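Home | Benches | Rails & Slots | Spares | Contact

The Turalau slotted workbench top
December – by the Wullorthorpe bench shop

I've been selling bench tops out of our little place in Nonddale for a good while now, and the Turalau is the one I end up talking about the most. It's an aluminum top made of parallel extruded rails, light gray, with grooves running the whole way at even spacing. If you take computers apart for a living (or just because you can't leave them alone!) I think you'll get on with it very well.

My old bench was a solid door on two trestles. I loved it, but it soaked up coffee and every screw I dropped rolled straight off the back. With the Turalau a small screw tends to stop in a groove and wait for me. You do have to fish it out with a magnet or a bit of tape, so keep one handy – I stick mine to the leg.

The size is what sells it to most people. The big top is 274 cm long, and that leaves plenty of space to lay a full tower down flat and still have somewhere for the side panel, the tools and your lunch. I hate working on a machine standing up. Lay it over, get the panel off and you can get at the memory, the graphics card and the drives without twisting your neck.
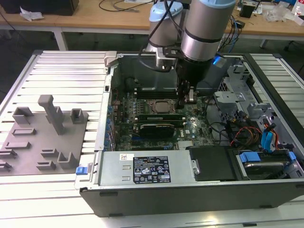
Tower on its side on the Turalau top, panel off, with the power supply along the bottom of the case.

The rails take standard slot nuts, so you can bolt down a lamp, a vise or a parts tray wherever you like and slide it along later. I'd start with the lamp. Old cases are full of dark corners, and the wiring near the drive bays is always where I end up squinting.

Now the boring part. Bare aluminum conducts, so please don't run a loose board straight on the rails. Put our Mai mat down first. It's soft, it rolls up, and it saves scratching the paint on a nice case too. A machine that's still in its own chassis is fine on the mat or off it, but unplug it before you start poking!

Cleaning is easy enough. I use a stiff brush down the grooves and then a damp cloth. Skip the scouring pads, they leave marks and you'll be annoyed every time the sun comes in.

Turalau top, large – part no. 404
Length 274 cm, depth 130 cm
Ships in 2 boxes, legs sold separately
Mai mat – sold by the roll or cut to fit the top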